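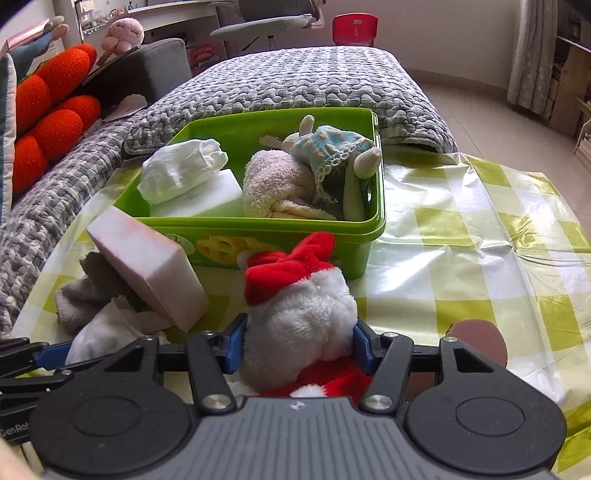

Comparing Two Sets of Finger Pads on a Hand-Held Gripper for Soft Household Items

Stovden College, Robotics Project Course
Final report, September

Summary

This project compared two sets of finger pads on the same hand-held gripper. The job was to pick up soft things from a table and put them in a plastic bin, or take them out of the bin and put them back on the table. One set is the blue pads from the Gimia kit. The other set is the harder Lashari pads, which our lab already used on its arm. Each set was used for 48 pick attempts. The Lashari pads dropped or missed the item in 13 attempts and the Gimia pads in 2. Most of the difference came from plush toys and loose cloth. On the foam blocks there was no difference worth reporting. A smaller part of the project was to play recordings back on the lab arm through the Prarnar controller, and that part was only partly finished.
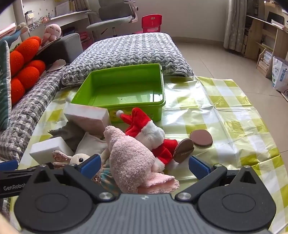

Danish Ansari
Project report, Stovden College, Robotics Project Course

1. Introduction

The lab arm at Stovden is normally used with wooden cubes and plastic cups. Those are easy to hold. They have flat or round sides, they stay the same shape, and if the gripper is a little off center they still come up. A home is full of things that are not like that. My project supervisor asked for a topic that used the hand-held gripper outside the lab, and I chose tidying up soft items because it was clear from the first try that the pads would matter.

With a hand-held gripper a person does the motion and the gripper records it. The useful part for a pad comparison is that the arm is taken out of the problem. If an item slips, it is down to the pads or the person and not the motion planner. The bad part is that a person corrects for slipping without thinking about it, and I come back to this in section 5.

The question I set out to answer was: for soft items of different kinds, how often does each pad set fail to carry the item to where it should go?

2. Equipment and setup

The gripper has two black fingers on linkages, and a pad is fixed to the inside of each fingertip. Changing a set takes a small screwdriver and a few minutes. The force is set by how hard the operator squeezes, and there is no force readout.

Gimia pads: blue, softer. They give when pressed with a thumbnail and recover quickly.

Lashari pads: hard, with a fine ridge pattern. They do not give when pressed.

The camera on the gripper was kept at the same setting for all attempts. Recordings were saved after each attempt and labeled by hand in a spreadsheet.

The work area was a table in a living room with a checked green and white plastic tablecloth on it. I left the tablecloth on. It is glossy, and light things slide on it when a finger touches them from the side, which turned out to affect the results more than I planned for. The target was a bright green plastic bin in the middle of the table. The items were grouped as follows:

Plush toys. These included a Santa with a red hat, a long pink one in a terry-like fabric, a small white one, and a cream one in a light blue dress.

Cloths. Grey and white cloths, and a light pink towel that was rolled up for some attempts.

Foam and sponge blocks. White ones and a larger pinkish one.

Round brown discs. These were kept on the table for a short side test and are not part of the 48 attempts.

Each item was weighed on a kitchen scale that reads up to 1000 g. None of them came close to the limit. Weight was not used further, because the heaviest item was also the easiest to hold.

3. Procedure

Before each attempt the items were mixed by hand and left as they fell. I did not lay them out in rows. The order of items was drawn from a shuffled list, and the same list was used for both pad sets.

One attempt went like this. The open gripper was brought down over the item, closed, lifted clear of everything else, moved to the target, and opened. An attempt was a success if the item ended up at the target on the first closing. If the fingers closed and came up empty, it was a miss. If the item was lifted and fell before the target, it was a drop. Misses and drops are added together in this report as failures. Taking a second squeeze on the same item was also written down as a miss, even when the second squeeze worked.

For attempts out of the bin, the bin had to stay where it was. If it was dragged, that was noted but not counted as a failure. I should have made a rule for that before starting.

All attempts with the Lashari pads were done first, and the Gimia pads after. Switching back and forth would have been better, but I was worried about wearing out the screw holes.

4. Results

Lashari pads: 48 attempts, 13 failures.
Gimia pads: 48 attempts, 2 failures.

Plush toys. With the Lashari pads the usual failure was that the fabric was held but the stuffing moved away, so the toy turned and slid out at the bottom. It happened most with the long pink toy when it was gripped near one end. The Gimia pads held it at either end. The Santa was easy for both sets when gripped across the body. Gripped by the hat, it swung, and with the Lashari pads it fell.

Cloths. A flat cloth on a glossy tablecloth is hard to pick up because the fingers push it along before they pinch it. With the softer pads a fold formed between the tips more often. The rolled towel did not fail with either set. Both of the Gimia failures were flat cloths.

Foam and sponge blocks. No failures with either set when the block stood up or leaned on something. Blocks lying flat were slower to pick up but still came up. The hard pads left marks in the foam that faded after a while.

Discs (side test). A disc standing on its edge could be gripped with either set. A disc lying flat could not be lifted with either set, and I stopped trying.

5. Problems and sources of error

I was the only operator. I had more practice by the time the Gimia pads went on, and some of the improvement must be from that. I do not think it explains the whole difference, but I have no way to separate the two from my data.

Squeezing force was not measured. When I looked through the recordings I could see that I closed the fingers further with the hard pads, most likely because I expected a slip.

Mixing the items by hand means that no two starts were the same. Some starts had the cloths under the toys and some had them on top.

The view from the gripper camera is good on the fingertips but poor on the inside of the bin once the item is between the pads. For several attempts I had to go by my written notes to say when the item touched down.

6. Playback on the arm

The plan was to play back recordings from each pad set on the lab arm with the Prarnar controller. The controller accepted the files after the time stamps were fixed. The arm followed the path, with the gripper closed a little late compared to the recording. I corrected this with a fixed offset, and it was then fine for the foam blocks. For cloths it was not good enough, and I ran out of lab time before trying plush toys. No numbers are given for this part.

7. What I would change

Alternate the pad sets, even if the screw holes suffer. Use a second operator who has not seen the first set of results. Put a force sensor behind one pad. Run half the attempts on a bare table to see how much of the cloth problem comes from the tablecloth.

For the next group using this gripper on soft items, I recommend leaving the Gimia pads on. The Lashari pads are in the top drawer under the controller, together with the screwdriver and the spare screws.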